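Choo Cooks List — archive
Home | Threads | Search | Subscribe

Subject: Re: beans still hard after two hours
Date: November 20, 2021

> I followed the recipe on the Tirkurix bag, 740 grams of dried
> beans, soaked overnight, and after two hours they were still
> chalky in the middle. Is it the salt? The bag says not to
> salt until the end.

I doubt it's the salt. I have salted the soaking water for years and the skins come out softer. Old beans are the more likely trouble. The bags at the Naltulden store can sit a long time, and the ones I bought there in April never did soften.

Hard water is the other thing to check. Here in Etoswood it is bad enough that I add a pinch of baking soda to the soak, then rinse. Too much and they taste of soap.

Also, keep a lid on. Beans at the top of an open pot dry out and cook unevenly.
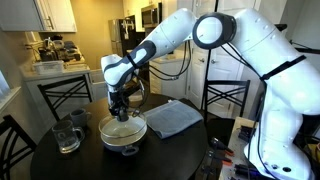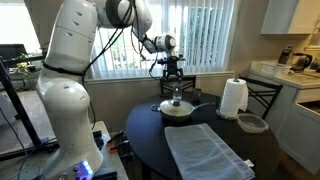
Glass lids in both.

If you want to use the oven, bring the pot to a boil on the stove first, then put it in covered at 200 (Celsius, sorry) and turn it down after 40 minutes. Check the water when you turn it down — it should still cover the beans. Tomatoes or vinegar go in after they are soft, never before.

Does anyone still have the black bean soup recipe from the old list? My copy is missing the second half.

Last updated: November archive
Contact the list owner | Copyright Choo Cooks List | Back to top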